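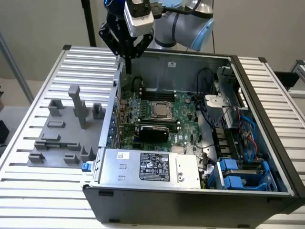
Schreibwerkstatt der Abteilung Rückbau und Wiederaufbereitung, Standort Tolten

7. September, von der Schreibwerkstatt

Zeile 3923

Die Aufgabe stand im Auftragsblatt in einem Satz: Laufwerk entnehmen, Speicher entnehmen, Gehäuse weitergeben. Für Menschen waren dafür sechs Minuten angesetzt. Für Endelus stand in der Spalte ein Strich.

Sie war Technikerin in der Frühschicht bei Vukadinović und hatte den Arm nicht bestellt. Er kam mit einem Kalibrierprotokoll, einer Ersatzteilliste und einer Schulung, die einen Vormittag dauerte. Danach gehörte er zu ihrem Platz wie das Absauggerät. Ihre Arbeit bestand nun darin, das Gehäuse mit der offenen Seite nach oben auf die Rippenplatte zu legen, es gegen den Anschlag zu schieben und auf der Konsole die Freigabe zu drücken. Dann trat sie hinter die gelbe Linie und schrieb mit.

Das Mitschreiben war vorgeschrieben. Jeder Griff erhielt eine Zeile: Zeit, Bauteil, Ergebnis, Bemerkung. Das Feld für die Bemerkung fasste bis zu acht Wörter. Wer mehr schrieb, bekam eine Fehlermeldung in roter Schrift und musste kürzen.

In den ersten Wochen waren die Zeilen eintönig. Laschensuche abgebrochen. Finger am Rand aufgesetzt. Kabel im Weg. Laufwerksträger mit Griff gelangen meistens, denn ein Griff ist zum Greifen da, und wer ihn konstruiert hat, dachte an zwei Backen, die sich schließen. Bei den Kabeln war das anders. Ein SATA-Kabel liegt in jedem Gehäuse in einem anderen Bogen. Endelus berechnete den Bogen, fuhr an, berührte ihn, und danach war es ein anderer Bogen. Die Rechnung begann von vorn. Nach dem achten Anlauf blieb der Arm in der Warteposition stehen und forderte eine Bedienperson an.

Die Bedienperson war sie. Sie quittierte, griff hinein, drückte mit dem Daumennagel auf die Sicherung und zog den Stecker ab. Das dauerte etwa so lang wie ein Niesen. Im Formular hieß es »manueller Eingriff, geringfügig«.

Der Hersteller des Greifers, Braletti, schickte im April neue Finger, schmaler, mit einer anderen Beschichtung. Die Speicherriegel ließen sich damit besser fassen. Das Öffnen der Halteklammern ging schlechter, weil der schmale Finger unter Last auswich. Sie trug beides ein. Aus der Zentrale kam die Rückfrage, ob die Maschine die Tätigkeit nun beherrsche. Für die Antwort gab es zwei Kästchen, ja und nein.

Sie ließ die Rückfrage einige Tage liegen. In der Pause ging sie die alten Protokolle durch und sortierte sie nach Bauteil. Das Lösen einer Schraube, wenn sie sichtbar und unbeschädigt war: beherrscht. Eine Schraube mit ausgedrehtem Kopf: Abbruch. Herausziehen eines Trägers: beherrscht. Herausziehen eines Trägers, den jemand vor Jahren mit Klebeband fixiert hatte: Abbruch, ein Träger beschädigt, ein Streifen Klebeband am Finger, der die Kamera für den Rest der Schicht irritierte. Sie suchte nach einem Gehäuse, in dem alles so war wie in der Zeichnung. Es gab ein paar. Sie stammten aus einer Behörde und waren offenbar nie geöffnet worden.

Am Tag, an dem die Frist ablief, lag wieder ein Tower auf der Platte, ein Dell, Netzteil noch eingebaut, beide blauen Träger im Schacht. Sie drückte die Freigabe. Der Arm fuhr an, langsamer als sonst, und hielt über der Ecke bei den Steckplätzen. Auf der Konsole stand »Lage wird geschätzt«. Sie kannte die Meldung. Gewöhnlich verschwand sie nach zwei, drei Atemzügen. Diesmal blieb sie.

Sie sah auf die Uhr und dann in das Gehäuse. An dieser Ecke war nichts zu holen. Die Slotblenden sollten drinbleiben, die Karten fehlten, und auf der Entnahmeliste stand für diesen Bereich kein Eintrag. Sie überlegte, ob der Nullpunkt verrutscht war, und prüfte den Anschlag. Er saß. Sie prüfte die Liste. Sie war richtig geladen.

Dann schloss der Greifer, ohne etwas zu fassen, öffnete sich wieder und fuhr nach rechts. Er nahm den ersten Träger am Griff, zog ihn gerade heraus und legte ihn in die Schale. Beim zweiten klemmte etwas. Der Arm gab nach, setzte neu an, verkantete leicht und zog. Der Träger kam. Bei den Kabeln fuhr er den ersten Bogen an, verschob ihn und hielt inne. Sie hatte die Hand schon an der Quittiertaste. Der Finger ging nicht zurück in die Ausgangslage, wie er es immer getan hatte. Er blieb am Kabel liegen, drückte es zur Seite und folgte ihm mit Kontakt bis zum Stecker. Dort rutschte er ab.

Er versuchte es noch zweimal auf dieselbe Weise. Beim dritten Mal traf er die Sicherung, aber die Kraft reichte nicht, und die Konsole forderte eine Bedienperson an.

Sie quittierte und zog den Stecker ab. Die Zeit lag weit über der Vorgabe, sie hätte in derselben Spanne mehrere Gehäuse leer bekommen und dazwischen die Schalen gewechselt. Das war in Spalte zwei nachzulesen. In Spalte drei stand »Abbruch«. Beides war korrekt.

Für die Bemerkung rief sie Zeile 3923 auf. Sie schrieb: »Hat am Kabel entlanggetastet, ohne dass dies programmiert war.« Das Feld färbte sich rot. Sie strich den Nebensatz und las, was übrig blieb. Dann fiel ihr ein, dass sie gar nicht wusste, was programmiert war. In der Nacht konnte eine Aktualisierung eingespielt worden sein. Es kamen oft welche, und niemand schickte ihr die Änderungsliste.

Sie schrieb: »Am Kabel entlanggetastet. Ursache unbekannt.« Das Feld nahm es an.

Die Rückfrage der Zentrale war noch offen. Sie klickte auf »nein« und speicherte. Das Formular verlangte eine Begründung aus einer Auswahlliste mit den Einträgen Greifer, Kamera, Software, Bauteil und Sonstiges. Sie wählte »Bauteil«, obwohl dem Kabel nichts fehlte.

Dann hob sie den Tower von der Platte, stellte ihn auf den Wagen und legte den nächsten auf. Bei diesem fehlte die Frontblende, und im Lüfter hing Tierhaar. Sie schob ihn gegen den Anschlag und trat hinter die Linie.

Zuletzt aktualisiert: gleicher Tag, Spätschicht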